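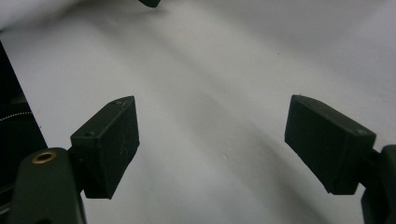 Gravstead Flat Sheet, Brushed Cotton

Product code: GR 284
Sizes: single, double, king, super king
Colour: white only

The Gravstead is a plain flat sheet for people who like a bed to feel warm as soon as they get into it. The cotton is brushed on both faces, so there is no right or wrong side, and the cloth is heavy enough to stay tucked under a deep mattress overnight. It has no pattern, no piping and no contrast stitching.

We have sold it since our Cerstead shop opened and it is still the sheet most guest houses on our books reorder. The weave was made slightly tighter in April after several customers told us the old one bobbled near the foot of the bed. If you have both versions in the cupboard, the newer one has a small K for Kamden on the care label.

Size guide

Measurements are for the finished sheet before washing. Expect it to lose roughly 4 per cent in length over the first few washes, and less across the width. We cut it long to allow for this. If your mattress has a topper, order the next size up.

Pillowcases are sold separately under the Kramer name. They are made from the same cloth and come in packs of 2, housewife style only. We no longer stock the Oxford version.

Washing and drying

Wash before first use, on its own, at 40 degrees. After that it can go in with other whites at up to 60. Leave out fabric softener, as it flattens the brushed surface and makes the cloth slower to dry. Tumble on low or line dry. It can be ironed on a medium setting while slightly damp, though many people don't bother – a good shake and folding straight from the line will do for most beds.

Do not bleach. For marks such as tea or make-up, soak in cool water with a little washing powder before the main wash.

Delivery and returns

Orders are sent out from Cerstead within two working days. Super king is cut to order and takes 8 working days. Unwashed sheets can be returned in their original band for a refund or exchange. Washed sheets can only come back if there is a fault in the cloth or the hem.

Trade customers should ask for the laundry-grade hem when ordering – it is double stitched and costs a little more per sheet.

Page last updated 9 Nov 2019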